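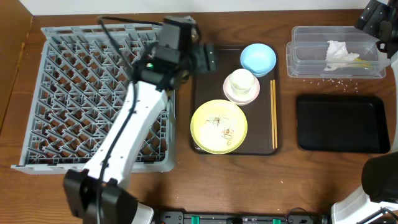 MINUTES OF THE GENERAL MEETING
Florico Community Garden and Kitchen

Home News Plots Minutes Contact

Held in the main room, November 21, 2020. The meeting was opened by the chair at 10 past two. Members present: 19. Apologies were received from four members.

1. Minutes of the previous meeting
The minutes of the August meeting were read and accepted with one correction: the price of the hose fitting was $52, and it was written before without the delivery.

2. Water
The secretary reported that the tank behind the shed is now connected to the second tap. The plumber from Aebischer came two times, and the second visit was not charged. Members asked if the tap can stay open for the school holidays. It was agreed that it stays open, but the timer must be set by the person who is last in the garden.
The pressure on the lower plots is still weak. One member proposed to lay a new pipe along the fence. The quote from Kavton is $281 without labour. Decision is moved to the next meeting, so that a second quote can be asked.

3. Compost
Bay two is full and must not be opened before autumn. There were again plastic labels and pieces of twine in bay three. A sign in bigger letters will be made.
A member asked about citrus peel. The discussion was long and there was no agreement, so the present rule continues - small quantities only, cut up.

4. Kitchen and shared dishes
The wash-up after the harvest lunch was discussed. Members are asked to rinse their cups and to put away the trays on the same day. Cups which are not claimed until the next meeting will go to the op shop.
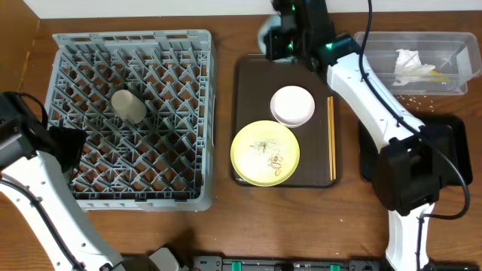
Kitchen: grey dish rack with a beige cup, and the brown serving tray

5. Plots and waiting list
Three plots became free. They are offered in the order of the list. The yearly fee stays at $40, and half of it for a half plot. It was asked if the fee can be paid in two parts. Carried, with two members against.

6. Summer stall
The stall will share its place with the Rilisport walking club, as last year. We need people for the morning shift, for seedlings and for the cash box. Tomato seedlings are too many and can be taken home by members now.

7. Other business
The colour of the new gate was voted - dark green. The wheelbarrow with the flat tyre was reported again. The secretary will buy the tube.

The meeting was closed at 10 to four. The date of the next meeting will be put on the noticeboard.

Last updated: after corrections by the secretary

Recent items
Minutes of the August meeting
Seedling swap: what to bring
Tap timer instructions
Waiting list form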